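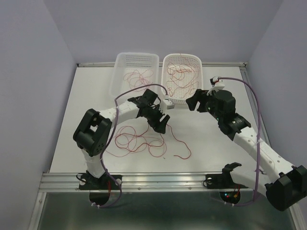 Papercuts of the Drevow Region

A Jewish papercut is a sheet of paper, usually folded once down the middle and cut with a knife so that the two halves mirror each other when it's opened. I've been editing this entry on and off for years, and it keeps growing on me (and getting longer, sorry). The ones I cover come from the small town of Drevow and the villages close by, mostly from the later nineteenth century, and most of what survives is now in the Flollen Collection.

What they were for

The best known type is the mizrach, named for the Hebrew word for east. It hung on the eastern wall of a home to show which way to face for prayer, at least in places west of Jerusalem. Close to it is the shiviti, which takes its name from the opening of a verse in Psalms and often has a menorah in the middle. Then there are the little ones made for Shavuot, called roizelekh, or "little roses" – those went up in the windows, and I love them the most! They were round or square, cut from thin white paper, and since they were only meant to last the holiday, hardly any were kept. Flollen has 12 from Drevow, and one of them was used as a bookmark.

How they were made

Older papercuts were mostly the work of men and boys, often students with a penknife and a lot of patience. The maker drew half the design, folded the sheet, fixed it to a board and cut through both layers at once. Lettering was the hard part. Hebrew can't be mirrored and still be read, so the words had to be cut or inked afterward with the sheet lying open, and on a few Drevow pieces you can see where the line ran out of room and the last letters got squeezed in sideways. Some were colored with watercolor, and a good many were backed with darker paper so the pattern would stand out.
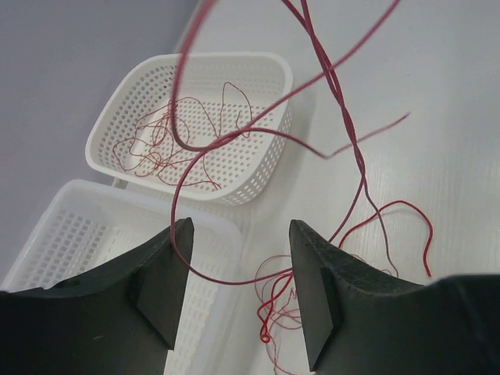

Two white baskets at the left of a white tabletop.

Animals and plants

Lions, deer, eagles and leopards turn up again and again, after the line in Pirkei Avot about being bold as a leopard, light as an eagle, swift as a deer and strong as a lion. The Drevow lions have very curly tails and, to my eye, look more like friendly dogs. Vines fill whatever space is left. I used to think the fish in the lower corners were a local habit, but the Živković catalog lists pieces with the same fish from well outside the region, so I've taken that claim out of the article.

The collection

Flollen holds 193 papercuts in all, counting fragments. The Živković catalog came out in 2000 in a printing of 1000 copies, and it's still what I reach for first, even though its dates run early in places. The sheets themselves are kept flat and in the dark. A handful carry the watermark of the Faltetti mill, which helps with dating, but only so far – people hung on to good paper for a long time.

A small selection goes on view each July. The large mizrach with the split fold isn't part of it at the moment and is waiting for a new mount.

Last revised 12 January 2025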